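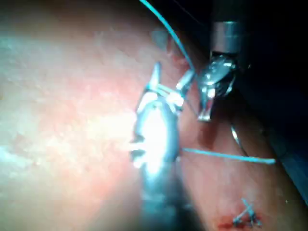
A curved needle, blue thread and a tied stitch,
with two instruments over the tissue

RITSIDE OPENS ENROLLMENT FOR ITS SPRING SUTURING PROGRAM IN BRAGANÇA

BRAGANÇA, March – Ritside is very happy to announce that enrollment is now open for Troltska, our practical program in surgical stitching, which returns to our Bragança rooms this spring with more bench time, a rewritten workbook and 50 places for surgical residents and early-career surgeons. We have been looking forward to sharing this news for quite a while, and we would like to thank everyone who wrote in over the winter to ask when the next group would begin (your patience has been wonderful, and yes, the coffee will be better this year!).

Troltska is built around one skill, the placing and tying of a good stitch, and it gives that skill the kind of unhurried attention that is hard to find in a busy hospital week. Over 12 weeks, participants work on picking up and turning a curved needle, choosing where to enter and leave the tissue, drawing the thread through without dragging it, and setting a knot that brings the edges of an incision together and leaves them lying comfortably side by side. The first sessions stay with single interrupted stitches. Running stitches come later, and we don't rush anybody toward them.

"When I was learning, I was always in a hurry to get to the knot," said Krum Gashi, Program Director at Ritside. "My own teacher would make me put the needle down and look at the thread first, where it was lying, what it might catch on, how much of it I had left. It drove me up the wall at the time, and now I find myself saying the very same things to our residents, in very nearly the same tone of voice."

Thread handling has a whole unit to itself this year, and it was the change most often requested by people who took the last program. A long thread gives you room to work, but it also has to be kept track of as it loops across the field, and a small tangle near the needle can cost a person more time than the stitch itself. Participants will practice with long and short lengths, learn when to stop and clear a loop, and spend one full session on nothing but trimming tails. 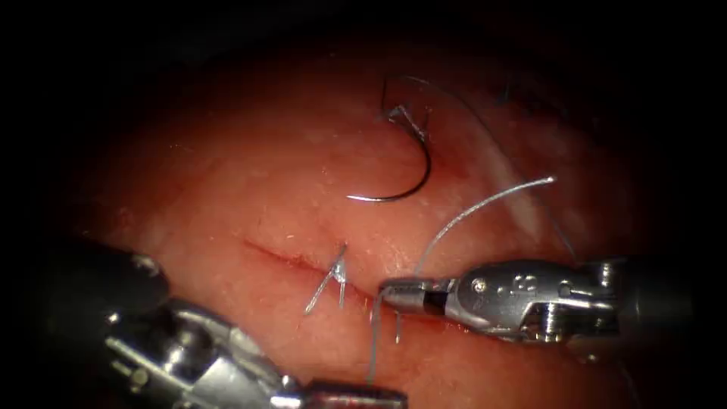
A tied stitch across the incision line, with the curved needle and its thread above.

The new workbook, written in-house and reviewed by our teaching surgeons, follows the same order as the bench sessions. Each chapter has a page for the participant's own notes, and we do hope people will write all over it. Among the topics covered are:

Needle angle and the depth of each bite
Spacing stitches along a straight incision
Knot security and how much tension is too much
Working close to clips, lines and tubing
Looking over your own finished row

The chapter on working close to other items was tried out in draft with a small group of residents, who told us (kindly, but at some length!) that the first version was much too short. It has since grown by several pages. Good habits around a crowded field take time to build, and the bench is a far gentler place to build them than the operating room.
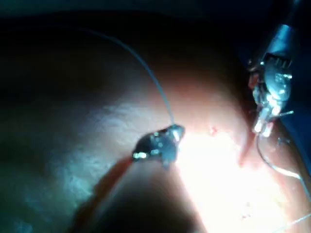 Every participant also receives written feedback after each unit from one of our teaching surgeons, and may come back to repeat a session if a particular technique hasn't settled yet. Repeats are included in the fee and carry no mark of any kind on the final record. Some of our very best stitchers have repeated the knot unit, and a couple of them asked to do it a third time simply for the pleasure of it.

The fee for the full program is 1,326 euros, covering the workbook, all bench materials and lunch on teaching days. Wulidov, our partner in continuing education, is funding 17 reduced-fee places for residents traveling from smaller hospitals, and applicants who would like to be considered need only tick the box on the enrollment form and add a few lines about where they work.

"We'd love to see people from places that don't have a skills bench of their own," Gashi said. "Come as you are, bring your bad habits with you, and we'll sit down and look at them together."

Enrollment forms are available from the Ritside front desk in Bragança and from the program office, which is open until 5 p.m. Places are offered in the order in which completed forms arrive.

About Ritside
Ritside is a teaching center in Bragança offering hands-on courses in stitching, knot tying and wound closure for surgeons at every stage of their training.

Press contact
Krum Gashi, Program Director, Ritside, Bragança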